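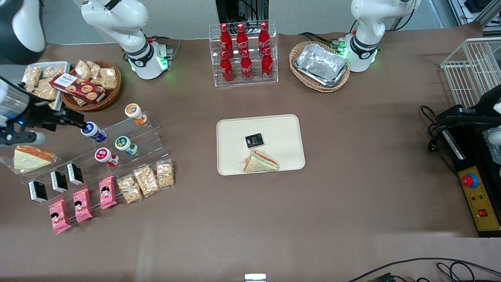 十一月以来，本人所在的采集小组一直在做同一项工作：为双臂配餐任务积累示教数据。按照组内惯例，每一阶段告一段落时，由现场负责人撰写一份工作记录，发布于个人博客，供兄弟小组查阅。本篇记录配餐任务第二阶段的情况，文中意见仅代表本人，不代表Rodberg实验室的正式结论。

一、任务定义

配餐任务的要求是：操作员通过主从遥操作系统控制左右两只机械臂，依照订单从陈列区取出指定的食品与饮料，放入托盘。订单由Tuvus系统随机生成，条目从两件到五件不等，品类包括三明治、酸奶饮料、可乐、米酥和小包零食。托盘内的摆放不设固定位置，但有三条约束：三明治不得受压，瓶装饮料不得悬出托盘边沿，任何包装不得叠放在另一件包装的封口上。

第一阶段曾对托盘内的位置作出严格规定。事后检查发现，所得轨迹过于整齐，模型在训练中很快学会了若干固定落点，订单稍有变化便难以应对。第二阶段取消了这一规定，由操作员自行判断。数据的离散程度明显提高，审核工作量也随之增加，对此小组事先有所准备。

二、数据规模

本阶段共采集2,893条轨迹，经审核后全部入库，其中752条标注为“含纠正动作”。所谓纠正动作，指操作员在抓取偏离、滑动或放置不稳之后，未中止本条采集而继续完成任务的情形。第一阶段的审核标准将此类轨迹一律剔除。Rasha Abu Hammour在阶段评审时提出异议，认为模型在实际运行中必然会遇到抓偏的情况，若训练数据中从无此类状态，模型便无从学习如何恢复。经讨论，小组采纳了她的意见，并为此类轨迹单独设立标签，以便训练时调整比例。

参与本阶段采集的操作员共7名。每人连续操作以30分钟为限，到时即行轮换。此项规定在执行初期遇到一定阻力，部分同事认为刚刚进入状态便被换下，效率有所损失。但从审核结果看，超时操作的轨迹中，多余停顿和往复动作显著增多，故该规定予以保留，下一阶段继续执行。

三、物品与陈列

物品选择遵循两项原则：其一，取自日常零售渠道，不使用专门制作的模型；其二，在材质和形状上拉开差距。硬质瓶身、纸盒、透明塑料包装、软质小袋，对夹爪的要求各不相同。硬质瓶身的问题最少，操作员经过短暂练习即可稳定抓取。透明包装的米酥则困难得多，一是袋内充气，夹持力稍大便会打滑，二是表面反光，视觉输入在不同光照下差异较大。

三明治是本阶段争议最多的物品。楔形包装的重心偏向厚边，从薄边夹取时容易翻转，从厚边夹取又容易压坏面包。小组先后试行了三种夹取方式，最终未作统一规定，只要求操作员在同一条轨迹内不得中途换用另一种方式，除非发生纠正动作。三明治为易损物品，每半日更换一次，换下者不再参与采集。

陈列方式同样影响数据质量。阶梯式陈列架使前后物品形成遮挡，取后排瓶装饮料时，夹爪须从上方进入，路径较长，对操作员的空间判断要求较高。初期有人习惯先取前排、腾出空间再取后排，这一做法在订单允许时并无不妥，但若订单只要求一瓶，前排与后排均应有所覆盖。为此，Tuvus在后期版本中增加了指定排位的选项。

四、桌面复位

每条轨迹结束后，由复位人员将物品放回陈列区。复位不追求与上一条完全一致，允许小范围的位置和朝向变化。实践中出现的问题是，复位人员会不自觉地形成个人习惯，例如总是将瓶身标签朝向正前方，或总是把小包零食排成同一角度的斜线。此类习惯会以极隐蔽的方式进入数据。小组目前的做法是由Simard脚本在每条采集开始前给出一份简短的布置提示，列明本次需要变动的物品，复位人员照此办理。提示的内容不宜过多，曾有一版要求变动全部物品，复位时间超过了采集时间，次日即告停用。

五、双臂协同

原计划希望左右臂的使用频率大体均衡。实际采集中，多数操作员惯用右手，凡两臂均可触及的物品，往往由右臂完成。审核时若仅看成功与否，这一偏向不会显现，只有按臂统计抓取动作时方能察觉。第二阶段中期起，订单中开始标注部分条目须由左臂完成，偏向有所缓解，但左臂轨迹的平均用时仍长于右臂。

两臂同时动作的轨迹比例偏低。多数操作员倾向于一臂完成后再启动另一臂，理由是安全，也便于观察。本人认为不宜强行要求同时动作。勉强为之的协同轨迹，动作犹豫，质量反而不及先后完成者。较为可行的途径，是在任务设计上引入确需双臂配合的环节，例如一臂稳住托盘、另一臂调整其中物品。此项建议已列入下一阶段方案，尚待评审。

六、审核与标注

审核由两人独立进行，意见不一致时提交第三人裁定。分歧主要集中于“放置是否稳定”一项。酸奶瓶体积小，松开夹爪后常有轻微晃动，有人判为稳定，有人判为不稳定。小组后来将标准明确为：夹爪离开后物品未倾倒，且未与其他物品发生新的接触，即视为稳定。标准明确之后，对前期轨迹进行了复核，少量标签作了更正。

标注工具使用的是Grarotard，总体可满足需要，唯时间轴在长轨迹上的定位不够精确，已向维护方反映。文字说明一栏，建议审核人员尽量填写。数据入库数月之后再行查阅时，一句“抓取时袋角卡在架沿”，比单独一个标签有用得多。

七、待办事项

下一阶段拟增加新的软包装品类，并更换桌布颜色，以检验模型对背景的依赖程度。左臂夹爪的指垫磨损情况须在开工前检查。操作手册第四章关于纠正动作的表述仍沿用旧标准，由本人负责修订，完成后另行通知各组。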